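From Aranka's Oven

Well, the rhubarb is finally up, and I have been thinking about crumble cake ever since I spotted it! My gran always made hers in May, when the stalks were fat and green and you needed half a bag of sugar to get through a slice. I like it earlier, with the thin pink ones, and I never wait until they are properly ready (sorry, Gran).

The recipe I use now came from Najwa Darwish, who brought the cake to our last get-together and went home with an empty tin. She puts yoghurt in the batter and a bit of orange zest, and the crumble on top has semolina in it as well as flour. I was doubtful about the semolina — it sounded like school dinners to me — but it stays crunchy right into the next day.
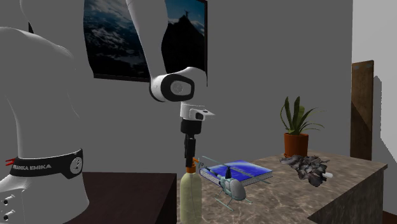
Orasby Home Baking Club

You want 724 grams of rhubarb before trimming. I know that's a silly number, but it is what Najwa had on her scales the first time and she has stuck to it. Cut it small, toss it with 50 grams of sugar and leave it in a sieve over a bowl while you get on with the rest. Keep the juice! I boiled mine down with a spoonful of honey and poured it over the warm cake, and my kitchen smelled wonderful all evening.

For the crumble, rub 100 grams of cold butter into the flour and semolina and stop while it still looks lumpy. Mine went in the freezer while I made the batter. Bake the whole thing in the middle of the oven until a skewer comes out clean, and start checking after fifty minutes or so. My oven runs hot at the back, so I turned the tin halfway.

Thodoris Tsolakis has already told me he is making it with apples, and Géza Bozsik wants to try sour cherries from a jar. If you have a go, bring a slice along next time and we'll compare. I still have Najwa's tin, by the way — the blue one with the dented lid — and I will bring it back with something in it.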